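Pastley - a recipe card collection you can search

README

Hi, and thanks for stopping by! Pastley is a set of typed-up recipe cards from my family's kitchen, with a bit of structure added so you can sort and search them. My name is Nele Van Hecke, and the cards came to me in two shoe boxes and one cookie tin when my aunt moved to a smaller place. My brother Maarten Van Hecke did half of the typing and nearly all of the arguing over handwriting.

I started this because I wanted to find the plum cake without tipping a tin out on the table. Then cousins asked for copies, and then a friend of a cousin, and a shared folder got out of hand pretty fast. So now it's a proper collection with a version and a file list and everything!

What's in it

There are 963 cards in all. Most are baking (my family has priorities), then soups and stews, then pickles and jam, then a small pile I've filed under "other" which is mainly stain removers and one cure for hiccups. I left those in. They were in the tin, so they're in the set.

Each card is one row in cards.csv, and the full text is in a plain text file with the same number. I do the typing in the evening at the desk, one card at a time, with the box on my lap.
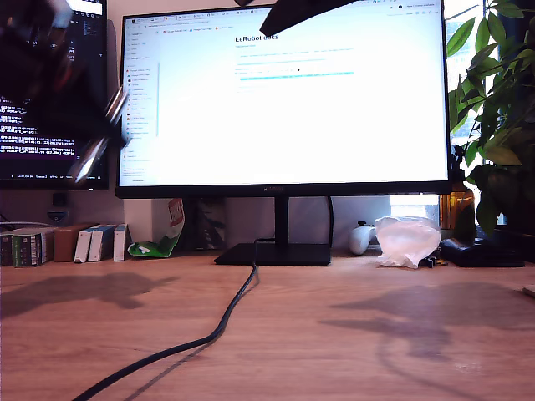
Issue 5

What changed in this issue

- 31 new cards, all from the cookie tin, mostly cookies (fair enough)
- Fixed the oven temperatures on the Darau cards, where I'd read a 1 as a 7 more than once
- "Butter" and "good butter" are now two separate ingredients again. Maarten merged them and I have unmerged them.
- Took out two cards that were the same card copied twice by the same person
- The pickles finally have a yield column, though a lot of it is just "one big jar"

The columns

card_no - the number I penciled on the back. It follows the order they came out of the box, so don't read anything into it.
title - as written, spelling and all.
title_plain - my cleaned-up version, for searching.
box - A, B or tin.
kind - baking, soup, preserve, other.
writer - initials if there are any, otherwise blank. A question mark means Maarten and I disagree.
oven_f - in Fahrenheit. If the card says "hot oven" I left this empty and put the words in the notes.
notes - margin scribbles, corrections, gossip about whose version is better.

Please do read the notes column. It's the best part by a mile. One sponge cake has four different people writing "less sugar" on it over the years, and then at the bottom, in very firm pen, "NO."

About the measurements

This was the hard bit. The older cards use cups, spoons, "a coffee cup" (which is a different thing), and my personal favorite, "flour until it looks right." I haven't converted anything in the full text files. What you see there is what's on the card. In cards.csv I've added grams where I could weigh it out myself, and left the cell blank where I couldn't. A blank means I don't know. It doesn't mean zero, so please don't bake as if it does.
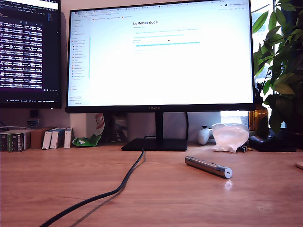

The coffee cup took me ages, by the way. My aunt still had one from the set, so I filled it with sugar and weighed it three times, and it came out close to 200 grams every time. I've used that number all through, but if a cake comes out too sweet for you, start there.

The Gesia cards

A group of cards in box B came from a bakery called Gesia, where my grandmother worked when she was young. These are scaled for a shop and will make you a frightening number of rolls. I tried cutting one down for a home oven last November and forgot to cut the yeast down with it - there was dough on the oven door. The small-batch versions are in the folder called gesia_home, and only the ones I've baked myself are in there. If you shrink one down and it works, send it over!

Things I know are wrong

- Some cards have a grease spot right where the number should be. I typed [?] and moved on.
- Titles repeat a lot. There are so many cards called just "Apple Cake" that you'll need the card number to tell them apart.
- Writer initials in the tin are mostly guesses.
- The soup cards have hardly any cooking times. "Until done" is typed as "until done."

Using it

Open cards.csv in whatever spreadsheet program you like. If the accented letters come out as garbage, pick UTF-8 when it asks. For a quick look, there's also a printable version sorted by kind, which Maarten laid out using the Okeke template, with wide margins so you can scribble in it like you're supposed to.
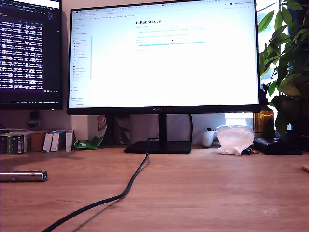

The two monitors on the desk.

Sharing and credit

Cook from it, print it, pass it around, put it in your own family's binder. If you post the set somewhere, please keep this README with it and leave the names on the cards. I'd rather you didn't sell it.

Corrections are very welcome, and so are photos of lopsided cakes. Give me the card number and what you think it should say, and I'll go dig the card out and squint at it again. The next batch is the back half of the tin, which is stuck together with what I'm hoping is jam.

Last updated 2nd August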